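Vosdale Allotments & Sheds forum > Workshops and Outbuildings
Thread: Damp in the shed, what are you putting under your mats?

mudlark35
Right, quick one before work. Put rubber matting down on the bench and the floor last May, lifted it Friday and its black with mould underneath. Shed is 2 years old, felt roof, no leaks I can find. Wood still sound but stinks. Do I bin the mats or what? Bench top is plain timber, oiled once, never again since (my fault). Sort of mat with holes in, on a wooden top.

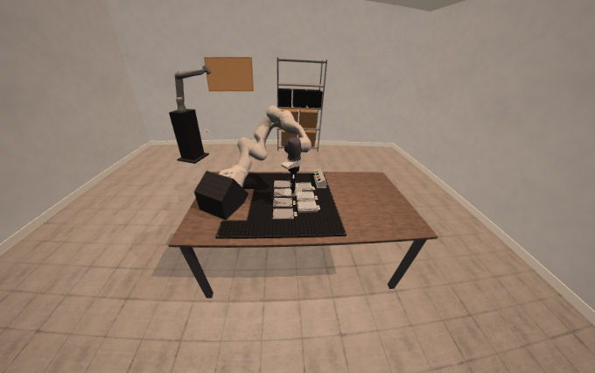

halter_hill
Bin the solid ones, keep anything with holes. Air needs to get under. Had the same in mine, scrubbed with soda crystals, left the door open 2 days, re-oiled. Fine ever since.

mudlark35
Door open round here? Things would walk. Will try the soda tho.

peg_and_plane
Disagree on oil. Oil feeds it. Thin coat of varnish and leave the mats off over winter. And get a vent in, 100 mm one low down, another up high on the oposite side.

halter_hill
Oil doesn't feed anything if you let it dry properly. Mine's been down years.

peg_and_plane
Linseed does. Raw linseed anyway. Seen it.

Umali
What about the walls? Anything hung flat against the boards goes the same way. I put 30 mm battens behind my pegboard, no more furry patches. Plates and fixings want checking too, mine had rust round the screws.

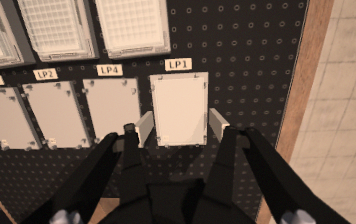 Re: Damp in the shed (page 2)

mudlark35
Soda crystals done. Knees gone. Smell is better, not gone. Vent from Cutilov was £35, seems steep for a bit of plastic?

peg_and_plane
Daylight robbery. Any builders yard, fraction of that.

halter_hill
Get the metal one, mice eat the plastic. And oil the bench.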